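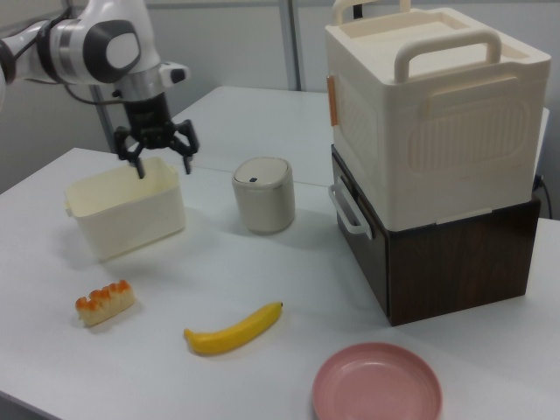
Cream basket, small container with the gray lid.

Thursday, May 20, 2021

OK so I promised the Dronar post ages ago and people keep asking (two people, but still). Writing this fast before work. Will fix the links later.

Dronar is a village up in the hills, one long street, a church, a bakery, a bar that is also the post office. Most of the year you'd drive straight through it. In December they do the bell walk, and for one night it's packed. Men and boys, and lately girls too, strap cow bells around their waists and walk from the church down to the river and back up again, making as much noise as they possibly can. Sheepskins, soot on the faces, the whole thing. It's supposed to wake up the sun. Or scare off wolves. Depends who you ask and how late in the evening.

Getting there. Train to Levham, then the 148 bus from the stop behind the station, NOT the one in front. The one in front goes to the hospital. I know because I rode it to the hospital. The right bus takes forever, stops at every farm gate, and the driver on my run pulled over to buy eggs. Sit on the left side for the views. Last bus down is way before the walk ends, so either you have a bed up there or you're hitching a ride with somebody's uncle.

I had a bed. Guesthouse Stoica, top of the street, green shutters. They gave me room 202, with a radiator that had two settings, off and sauna. Big breakfast: bread, white cheese, plum jam, a kind of pepper spread I ate with a spoon. Book early. Like, summer early. They don't answer email, you have to call, and call again.

So, the night. Everybody tells you it starts at six. It starts when the oldest walker comes out of the church, and he comes out when he feels like it. I stood on the steps for over an hour, feet completely numb. Then the doors opened and wow. You feel it in your teeth before you really hear it. The bells are huge, some of them the size of a bucket, and they don't ring so much as clank, and there are so many that it turns into one sound. A kid next to me started crying and then laughing and then wanted to be picked up to see better.

The part down to the river is fast. Almost a run. Hold on to your hat and keep to the wall, the walkers do not go around you. At the bottom they stop, all at once, and it goes dead quiet. You can hear the water. An old woman says a few lines I couldn't follow, then a guy throws a loaf in the river and the noise starts all over.

I got talking to Iulian Mihăilă down there, he's been walking since he was 12 and now his daughters do it. He let me lift his belt. Could not get it past my knees. He said the trick is to wear two sweaters under it and you will still be black and blue the next day. He also said the route used to be longer, out past the mill, but they cut it when the footbridge went and never put it back, and people are still arguing abuot it. He was for the long route. Strongly.

Going back up is the slow bit. Steep, icy in patches, and everyone along the street has a table out with soup and plum brandy. You're meant to take some from each table, or at least that's how it was put to me. Pace yourself. There's a sour bean soup with smoked rib in it at the blue house halfway up, best thing I ate all trip. And natska – I hope I'm spelling that right, the sign said Natska with a capital so maybe it's a name – is a fried dough ring with poppy seeds, burning hot, costs next to nothing. I had four.

The church register has 782 written down as the first year, carved over the side door as well, and the priest's assistant told me very cheerfully that no historian believes it. Go look at the door anyway. Nice carving, little bells all the way up both sides.

Quick stuff before I forget:

Boots with real grip. I wore sneakers, dumb.
Cash. The bar takes cards sometimes. Sometimes isn't a plan.
Earplugs if you have small kids, or if you're me.
Ask before taking pictures up close, most walkers are happy to but a few aren't. No flash on the way down.
The morning after there's a second, tiny walk, just the children, house to house for nuts and coins. Hardly any visitors stay for it. I nearly missed it myself becuase of the brandy. Stay for it.

Last time I went the whole weekend, with bus and room and way too much dough, cost less than one night in a hotel in the city. No idea if they're doing it this winter or what the rules will be. I called Stoica last week and she said call back in the fall, and then told me all about her knee.

Photos of the walk are still on the old phone. Need to find the cable. Next post is the Levham flea market, if I ever finish it.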